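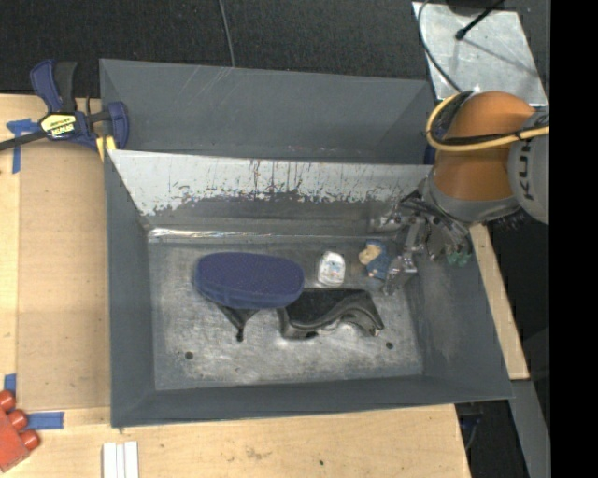
Cattaneo Nidus finger gripper, four months in: the release fault

Reviews > Grippers > Bin picking

Posted June 15, 2024
18 comments | 166 shares

Short version, for people who only read the top. Good grip, nice reach into corners, and a release fault that cost me most of a week. If you're buying one read the fault part first.

Setup. Nidus on a robot arm, picking mixed junk out of a metal bin. Soft stuff, shiny black plastic, small things with rounded corners. Bin is clamped at the corner and has been scraped up pretty badly, bare metal on the floor of it. Not a gentle test. Bought the gripper with our own money through Bremora, no discount, nobody asked for a review.

The good

Picks soft things better than the two-jaw unit we had before. Fingers get in next to a wall where the old one just banged the lip. Mounting took one morning. Manual is thin but the wiring page is right, which I can't say for the last three things I bought.

The fault

Ran fine until June. Then pick 522 of a long run, the gripper closed on a plush toy, lifted, moved over to the drop side, got the open command, and stayed shut. No error. Controller showed it open. Arm went back down for the next pick with the toy still in the fingers and pushed it into the bin floor. Force limit tripped and everything stopped, which is the one part of this that worked like it should.

Here's the bad bit. I cleared the stop, jogged up, and reached in to pull the toy out. Fingers let go by themselves while my hand was right there, then closed again. Got my glove, not my hand. My fault for reaching in with the power on, I know. But the status said OPEN the whole time and I believed it.

Do not believe it. The open signal on this unit is the command echoed back, it isn't a sensor. It's in the manual, small print, near the back. Should be on page one in red.

Cause

Fuzz. Fibers off the soft items had worked into the linkage at the second joint and packed down. Enough drag to hold it closed, then it would pop free whenever. Cleaned it out with a pick and it was fine for a day, then did it agian. Second time no toy involved, just a slow open, caught it on the log.

What I changed

Power off and air dumped before anybody's hand goes past the rim of the bin. Taped to the controller now.

Added a cheap switch on the finger so there's a real open signal. If it doesn't change after the command, the arm stops where it is.

Brush out the joints at every shift change. Takes a minute or two.

Check the cable ties while you're in there. One of mine had slid down and the cable was rubbing on the arm housing. Separate problem, but the same kind of quiet one.

No repeat after that. Not calling it fixed, it hasn't been long enough.

Support

Bremora answered same day, polite, told me to clean it. Cattaneo took longer and said the fiber thing was "outside typical use". The product page has a teddy bear on it. They did mail a rubber boot for the joint, free. It helps, but it cuts the finger travel a little so now it fumbles the widest items.

Anyone at the Jillirthorpe meetup who saw mine running, that was before the boot, so don't go by the cycle times you saw there.

Would I buy again

For hard parts yes. For anything with fur, fabric or loose thread, only with the boot and your own switch, and budget for both. Wiht a proper open sensor built in this would be an easy pick.

Grip 4 out of 5. Build 4. Safety as shipped, 1. I'd go lower but the site won't let me.

Will update if the boot tears.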